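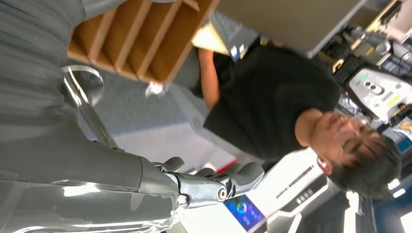
A man wearing glasses and a black T-shirt.

Eyeglass fitting

Eyeglass fitting is the adjustment of a pair of glasses to the face of the wearer. It is usually carried out by an optician when the glasses are collected, and may be repeated at any time during their use.

Purpose

A lens is made to be looked through at a particular point. If the front of the glasses sits too low, too far from the eyes, or at a slant, the wearer may see less clearly or suffer headaches. Poor fit also causes sore spots on the nose and behind the ears.

Measurements

The main measurement is the distance between the centers of the pupils, given in millimeters. Frame sizes are commonly printed on the inside of one temple as three numbers: lens width, bridge width, and temple length. A frame marked 50 has lenses 50 millimeters wide, and a bridge of 17 millimeters is considered medium. The Kinholm gauge, a hinged ruler first sold by the firm of Doucette, takes the pupil distance and bridge width in a single step.

Method

The front is leveled first, followed by the nose pads and then the temples. Plastic temples are warmed before bending, while metal ones are bent cold with padded pliers. The bend of the temple should begin just past the top of the ear. Frames with fixed bridges allow little change at the nose and must be chosen with more care.

Training

In Rondley, fitting is taught as a separate course at the Skasik School of Optics. Students complete 100 supervised fittings before the final test, held each July. The pass mark is 86 percent.

See also
Lens
Optician
Pupillary distance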